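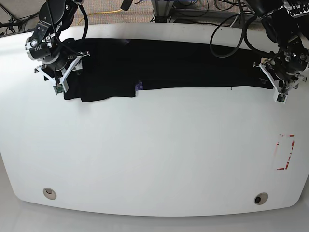

Both arms holding, cloth stretched along the far edge of the table.

16th February

Starex planner, new build, first full day on the dark cloth. The release note says fold planning is now "robust to low-contrast garments." I would like to know which garments.

Stretching goes through the old scripted move, so nothing new is being tested there. What changed is the step after it, where Kindach segments the cloth and hands Starex a list of grasp candidates. On black fabric the contour comes out clean and the inside is a guess. Wherever one layer lies on top of another, Kindach returns a single flat polygon with a confidence of 86 and moves on. I don't trust a confidence that barely drops when I hand it a heap.

Ran the planner offline against the heap views. It wanted the straight edge on the right every time and had no opinion at all on the thick folds to the left. Reasonable, but a threshold on edge length would give the same answer for a lot less compute.

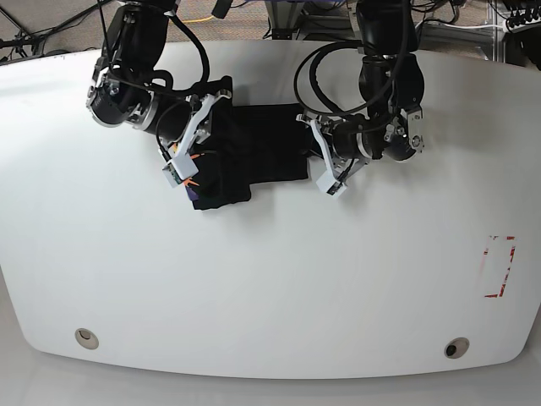 Timing

Planning budget is 2000 ms. Median over the morning's replays was 1069 ms, which looks fine until you sort them. The slow ones are all bunched cloth, and a few hit the limit and fell back to the last valid plan without writing a warning. Máté Pálfi says the fallback is by design. Maybe so, but then it belongs in the log. I've opened a ticket and set the limit to 3000 for offline work only, so we can see what the planner would have said if left alone.
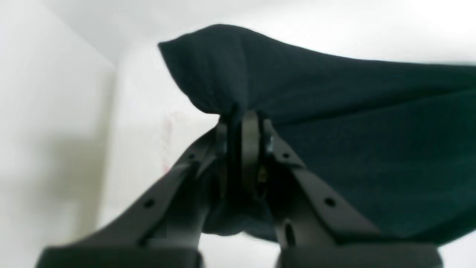
Wrist camera masks are the other sore point. We've been using one color range for both the overhead and wrist streams, tuned on the overhead, where dark cloth is simply black. At the wrist it's a deep teal-green in the light and nearly black only in the shade, so the mask keeps the shaded folds and throws out the broad part fanning off to the right. Then the pinch check measures what's left and reports "thin grasp." Separate ranges per camera would be the quick fix. I'd sooner drop color for this check and try depth, but I said that in July too.
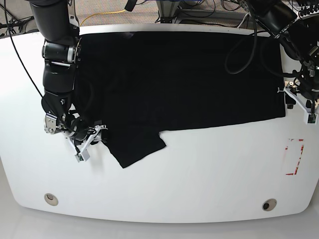

Arm cables over the upper right of the cloth, black on black.

Kindach counts the cables as fabric. The self-filter covers the arm links and leaves out the cabling — it isn't in the model — so the top right corner of the polygon follows a loop of cable. Any candidate from that corner is suspect, including the ones in last week's summary.

To do
Warning on fallback, with the plan's age.
Per-camera color ranges, even if we replace them later.
Rough cable volume in the self-filter.
Rerun last week's replays with the top right corner masked out. Until that's done I'm not signing off on "robust."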